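**1/** Buenas tardes a todos los que andáis por aquí. Llevo meses prometiendo un hilo sobre las normas que seguimos en el taller para trabajar con dos brazos sobre una misma mesa, y como ya estamos en mayo y me lo habéis vuelto a pedir (con mucha paciencia, todo hay que decirlo), allá voy. Poneos un café, que me conozco y esto va para largo.

**2/** Un poco de contexto para quien llegue nuevo. En Lumeson hacemos tareas de clasificación y recogida: cosas pequeñas que van de la mesa a un contenedor, o del contenedor a la mesa. Nada espectacular, pero son horas y horas de repetición, y es en la repetición donde se nos cuelan los descuidos. Las normas salieron de ahí, de apuntar en un cuaderno cada tontería que nos hacía perder una mañana.

**3/** El documento interno se llama Tritari, por una broma muy vieja que ya no tiene gracia, y va por la versión 14. La primera ocupaba media página. La actual ocupa bastante más y seguro que la siguiente vuelve a crecer, aunque cada vez que añadimos un punto intentamos quitar otro. No siempre lo conseguimos, ya os lo digo.

**4/** Lo que os cuento es lo NUESTRO, ¿eh? No sustituye a la evaluación de riesgos de vuestra instalación ni a la normativa que os toque cumplir. Si tenéis un responsable de prevención, habladlo con esa persona antes de copiar nada de un hilo de internet, por muy simpático que sea el autor.

## Antes de dar corriente

**5/** Primera norma: la zona común se acuerda por escrito. Con dos brazos enfrentados siempre hay una franja de mesa a la que llegan los dos, y hay que decidir quién tiene prioridad en ella y en qué momento. Nosotros lo resolvemos con turnos: mientras uno está dentro de la franja, el otro espera fuera, con la pinza en alto. Es más lento, sí. También dormimos mejor.

**6/** Segunda: los límites de velocidad se comprueban al empezar cada turno, aunque ayer estuvieran bien. En la puesta a punto trabajamos a 100 milímetros por segundo, y solo cuando la secuencia completa ha salido limpia subimos a 300. Son cifras de nuestra casa, para nuestros brazos y nuestras cargas, así que no las toméis como una recomendación general, por favor.

**7/** Tercera: se prueba la parada de emergencia con el brazo en movimiento lento. Pulsar con todo quieto no nos dice gran cosa. Y la prueba la hace quien va a estar delante de la mesa, para que la mano ya sepa el camino.

## La mesa

**8/** Para mí lo más agradecido de todo el documento es el punto del orden. Objetos de trabajo agrupados en una zona, contenedores agrupados en otra, y entre medias superficie libre. Os dejo nuestro puesto con un bote, dos bolsitas transparentes y los cuatro contenedores en su bloque, con los colores alternados: 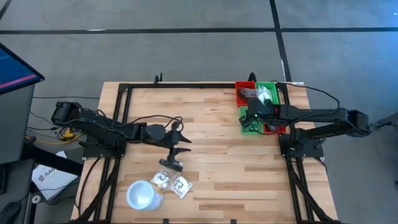 ## Los cables, ay, los cables

**9/** Si tuviera que quedarme con un solo apartado, sería este. Fijaos en lo que sube por encima de los brazos y en lo que hay por el suelo: todo eso se revisa. La norma dice que cada cable que acompaña a una articulación tiene que poder recorrer el movimiento entero sin tensarse y sin engancharse. Y «entero» es entero, hasta los extremos que creéis que no vais a usar nunca.

**10/** El lazo que se deja junto a la muñeca es el que más discusiones nos ha dado. Si es corto, tira. Si es largo, acaba rozando lo que haya debajo, y debajo suele haber justo lo que queremos coger. Nuestro método es poco científico: movemos el brazo a mano, sin alimentación y despacito, por todas las posturas de la tarea, y miramos el lazo en cada una. Cinco minutos bien gastados.

**11/** Con el suelo somos igual de pesados. Los cables sueltos se acompañan hasta la pared o se recogen, y los conectores que queden a la altura de los pies se señalan. Este punto lo tenemos en la lista de mejora continua (léase: siempre queda alguno por recoger, y a mí la primera me toca barrer mi propia casa).

## Contenedores y etiquetas

**12/** Los colores ayudan muchísimo a la persona que supervisa, pero no bastan. En Tritari pedimos que cada contenedor tenga además una posición con nombre, y que el registro diga la posición. Pensad en compañeros que distinguen mal el rojo del verde, que los hay en casi todos los equipos y rara vez lo van contando.

**13/** Para las bolsas rotuladas a mano, que por lo menos se lean desde donde se sienta el operador. Letra grande, rotulador grueso y el texto en la cara que queda hacia arriba. Yo tengo una letra horrorosa, así que rotula otra persona, y el taller entero lo agradece.

**14/** Y una muy tonta que nos costó aprender: las bolsas transparentes brillan. Cambia la luz de la tarde, cambia el reflejo, y la cámara ve otra cosa. Hacemos una comprobación a primera hora y otra a las cinco, y si los resultados se separan, paramos y ajustamos la iluminación antes de seguir.

## Registro

**15/** Todo incidente se apunta, incluidos los que no llegaron a nada. Un roce, una bolsa que se resbala, un brazo que duda más de la cuenta. Llevamos 193 anotaciones desde que empezamos, y la mayoría son de una línea. Lo importante es que apuntar sea fácil, y que a quien apunta se le den las gracias en lugar de ponerle mala cara.

**16/** La plantilla es la de Arruda, el proyecto anterior, recortada a cuatro campos: hora, brazo, qué pasó y qué se cambió. Tuvimos una versión con muchísimos más y la gente la rellenaba a final de mes, de memoria, que es como no rellenarla.

**17/** Me dejo fuera la parte del cambio de pinzas y todo el lío de Zistent, que es nuestro sistema de turnos y merece hilo propio. Si os interesa alguna de las dos, decídmelo en las respuestas y empiezo por la que más se pida. Y si en vuestro taller tenéis una norma para el lazo de la muñeca mejor que la nuestra, contádmela, que estoy deseando copiarla para la próxima versión. ¡Un abrazo y gracias por leer hasta aquí!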